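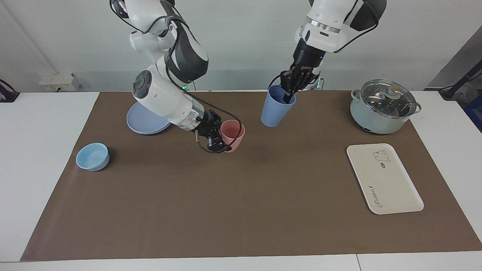 A two-armed robot handling a pink cup and a blue cup during the tableware demonstration, Nilham Open Day.

Nilham Open Day

The Nilham Open Day is a public event held at the Nilham robotics workshop in Dondley. It is organised by the workshop's own staff and is best known for its tableware demonstration, in which a two-armed robot handles cups, plates and other kitchen items on a covered table. The edition described in this article took place on 28 June 2020 and received 800 visitors over the course of the day.

Background

Nilham was set up as a shared workshop for firms and independent engineers working on machines for use in homes, canteens and small hotels. Its first public sessions were short evening talks, held in February, at which engineers presented their work with slides and a small number of parts passed around by hand. Attendance was modest. Visitors who filled in the comment cards asked most often to see a machine in operation, and the talks were replaced by an open day with live demonstrations.

The change was proposed by Eliseo Cortés, who was then in charge of the workshop's testing area. Cortés argued that household work gave the public a fair basis for judging a robot, as most people know how a cup should be picked up and where a plate ought to go. His proposal was adopted in full, apart from a suggested cooking session, which was dropped on grounds of cost.

The tableware demonstration

The demonstration is carried out at a white table with a large brown mat laid over most of its top. The two arms reach down from above, and each ends in a black gripper with jointed fingers. Plates, bowls, cups, a lidded pot and a flat board are among the objects used. The middle of the mat is kept largely clear to give the arms room to move.

Cups are regarded by the Nilham team as the most instructive part of the programme. A cup may be gripped around the outside, or held by the rim with one finger placed inside it, and both methods are shown to the public. The second allows a tall cup to be held without the gripper closing around its full width, but it requires the finger to be brought in at a suitable angle. Cups are also tilted in the course of the work, and visitors are invited to compare the positions of the two grippers as this is done.

The use of both arms together is a regular subject of questions. In the simplest form of the exercise each arm deals with its own cup. More demanding forms call for one arm to pass an item to the other or to wait while its partner crosses the mat. The order of the exercises is settled on the morning of the event and is written on a board at the entrance to the testing area.

Objects are chosen by the staff from an ordinary household range. Coloured cups and dishes are preferred, partly for the benefit of visitors standing at the back. The pot and its clear glass lid form a separate exercise - glass is often harder for a camera to judge than a plain painted surface, and the staff use the lid to introduce that topic.

Programme and visitors

The open day is divided into public sessions, each preceded by a short introduction. In 2020 the introductions were given by Timothée Gautier, who also answered questions after each session. Visitors were admitted in groups and could remain in the building afterwards to see the smaller displays in the entrance hall.

These displays were provided by 2 exhibitors, Aguirre and Voltia. Aguirre showed a selection of gripper fingers in different shapes and allowed visitors to handle them. Voltia presented a bench display on motors and power supplies, with printed notes intended for school pupils. Neither exhibitor took part in the tableware demonstration itself.

A total of 104 written questions were handed in. Many concerned safety, the cleaning of the grippers and the likely price of such a machine for home use. Gautier's replies were later issued as a leaflet, available from the reception desk at Dondley. On the question of price, the leaflet states only that the equipment at Nilham is intended for development work and is not offered for sale.

Records

Nilham keeps a written log of practice runs carried out in its testing area. By the close of the open day the log contained 3,457 entries, covering practice with tableware and other small household goods. Each entry gives the objects used, the exercise attempted and the name of the operator on duty. Entries made before the log was moved to its present format are shorter and in several cases omit the operator's name.

The log may be consulted by members of the workshop. Members of the public may request copies of single pages in writing - a small charge is made for printing.

Access

The testing area is on the ground floor and has step-free access from the main entrance. Outside the open day it is closed to the public, although visits by schools and colleges can be arranged with the reception desk.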